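Print this page | E-mail to a friend | 14 comments | 40 shares

The Mill, the Ditch and the Missing Deed: A Morning With the Woman Who Untangled Lomeo

I got to the reading room at ten past nine and she was already there, coat on the back of the chair, three folders open and a pencil behind her ear. We had been writing back and forth all winter about the Raptis line and I still managed to be nervous (I had brought muffins, which are not allowed in the reading room, so they sat in my bag the whole time getting flatter).

She asked me not to use her name, as there are still cousins who don't speak over this. Fine by me. If you've read this column for a while you know I come from the Trisow side of the creek, so I have a dog in the fight too.

For anybody new, the trouble is about a mill lot in the old Brernodmont settlement. Lomeo was the farm above it. Everybody in my family grew up hearing that the Raptis brothers sold Lomeo and the mill together, and that the buyer cheated them out of the water. The other side grew up hearing that the mill was never in the sale at all. Both sides have a copy of a deed! The copies don't match.

"The first thing I did was stop reading the copies," she told me. "I'd been reading them for years. I could say them in my sleep. So I put them away and went looking for the neighbors."

I asked what she meant by neighbors, and she pulled over a pad and drew it for me. A deed for a piece of land has to say what the land touches. So if you can't find the deed you want, you read the deeds of everybody who bordered it, and you see who they say is on the other side of the fence. She went through every parcel on the creek that way. It took her two years, mostly evenings and the slow part of the winter.

"And the Trisow tract was the one that opened it up," she said, and gave me a look, because of course it was us. The Trisow deed calls its north line "by the ditch of the mill, now of the widow." It doesn't say the Raptis mill or the Lomeo mill. Just the widow.

I said I had never heard of a widow.

"No, you wouldn't have. She's not in your family book. She's not in mine either."

Now, I have a lot of feelings about family books. Ours was typed up by a great-uncle in a single November and it has been copied and recopied ever since, mistakes and all, and I have repeated plenty of those mistakes right here. She was nicer about it than I would have been. She says the books are good for telling you what people wanted to be true, and she keeps hers on the same shelf as the court records.

The widow turns up in the estate papers of the older Raptis brother's father-in-law. He had the mill first. When he died, his wife got the use of it for her lifetime, which was a very ordinary arrangement, and the brothers were supposed to have it after. So when they sold Lomeo they owned the farm outright, but all they had in the mill was a kind of promise. They could sell the promise. They couldn't sell the mill, with the widow sitting in it and grinding everyone's corn.

"So what did they sell?" I asked, and I think I was leaning over the table by then.

"That's the 100-pound question," she said, and laughed, because the price in one copy is 100 pounds and in the other it's 40. She thinks there were 2 deeds from the start. One was for the farm with the promise of the mill thrown in, at the high price. The other was for the farm by itself, at the low one. Somebody changed his mind between the first and the second, and both papers stayed in a trunk somewhere, and the descendants on each side inherited whichever one they liked.

I wanted to know which one was recorded. She turned the folder around so I could see the clerk's index, or her photocopy of it. There is a line for the Raptis sale and a page number, and the page is gone from the book. It wasn't cut out by a villain, she thinks (I was hoping for a villain). The volume was rebound at some point and several leaves on either side are missing too.

We took a break in the hallway after that and finally ate the muffins.
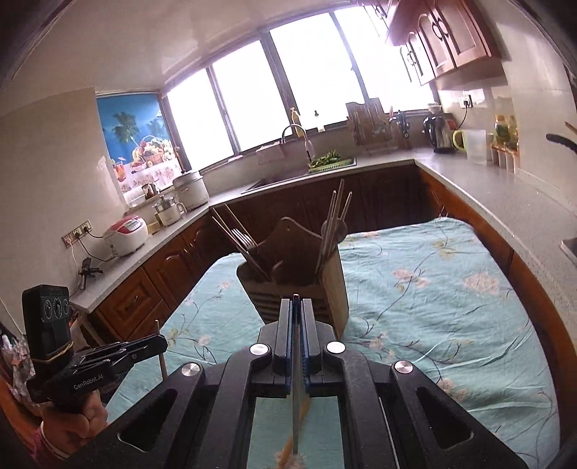
She told me she only got into all this after her mother died and left her a box of tax receipts. She had no training. She learned the old handwriting by copying it out, line after line, until her own grocery lists started to come out with the long s. "I wrote 'mufhrooms' once and took it to the store that way," she said. I've done worse – I once dated a check in the wrong century.

I asked what advice she'd give to somebody starting on a boundary fight in their own family. She thought about it for a good long while.

"Write down where you got it," she said. "Every time, even if you think you'll remember. I lost most of a spring hunting for a survey note I had already found, and it was in my own kitchen drawer." She also likes to walk the ground if the present owners will let her. The ditch is still there, by the way. She has walked it from the road down to the bend, and she says that the line in the Trisow deed makes perfect sense once you're standing in it in boots.

What she hasn't settled is the water. Even if the mill stayed with the widow, somebody had the right to turn the creek into that ditch, and the two families were still arguing over it a generation later. There's a complaint in the court minutes about a dam being opened at night. One of my people is named in it, and I would like it noted that he was never convicted of anything.

She has put in a request for the rest of the minutes, which are in storage and come up a volume at a time. I've asked to be there when the next one comes. If any reader has Brernodmont papers in the attic, particularly receipts for grinding or anything at all signed with a mark by a woman, please write to me care of this page and I'll pass it along to her the same day.

Print | E-mail this article | Comments (14)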